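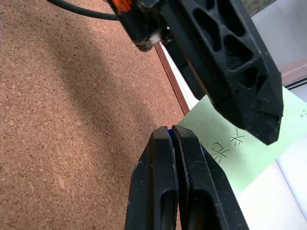
Numéro 586 — page 7

Le coin bureau : liège, papiers et petits rangements

Le liège rend service sur un plan de travail comme au mur, mais il garde la poussière dans ses pores. Passez l'aspirateur avec la brosse douce, puis un chiffon à peine humide, sans appuyer. Pas d'eau savonneuse en quantité : la surface gondole et les grains finissent par se détacher. Une tache de gras se traite avec un peu de terre de Sommières, laissée toute une nuit puis brossée.

Pour les traces d'encre, une gomme blanche propre suffit souvent. Sinon, papier de verre très fin (grain 2000), à la main, en petits cercles. On essaie d'abord dans un coin.

Les notes repositionnables traînent vite partout. Le plus simple est de leur donner un bac transparent, bas, sans couvercle, à portée de la main qui écrit. Les feuilles vierges d'un côté, les feuilles écrites de l'autre. Le samedi, on relit les secondes et on jette ce qui est fait. Celles qui ne collent plus servent encore pour les listes de courses.

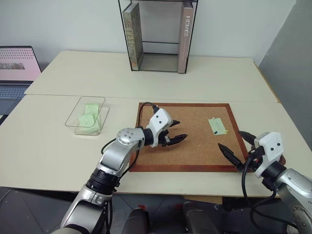 Le bac à notes devant, les livres debout au fond.

Un porte-livres à cadre fin se place contre le mur, jamais au bord. S'il est à moitié vide, les livres penchent et les dos se déforment. Calez-les avec un serre-livres, ou couchez-les à plat en attendant d'en avoir d'autres.

Deux plateaux mis bout à bout laissent toujours un joint où se logent les miettes. Une carte en plastique enveloppée d'un chiffon y passe bien. Sur un plateau clair, évitez les poudres à récurer, elles ternissent la surface. Le savon noir Flamena, une cuillerée dans un seau d'eau tiède, convient — rincer ensuite et essuyer tout de suite.

Ordinateur portable : éteint et débranché avant le nettoyage. Le clavier se fait au pinceau sec, l'écran à la microfibre.

Une lectrice, Iona Tosh, demande comment ôter la colle d'une étiquette sur un bac en plastique. Huile de cuisine, dix minutes de pose, puis liquide vaisselle. Pas d'acétone, qui blanchit le plastique.

Le mois prochain : les tiroirs.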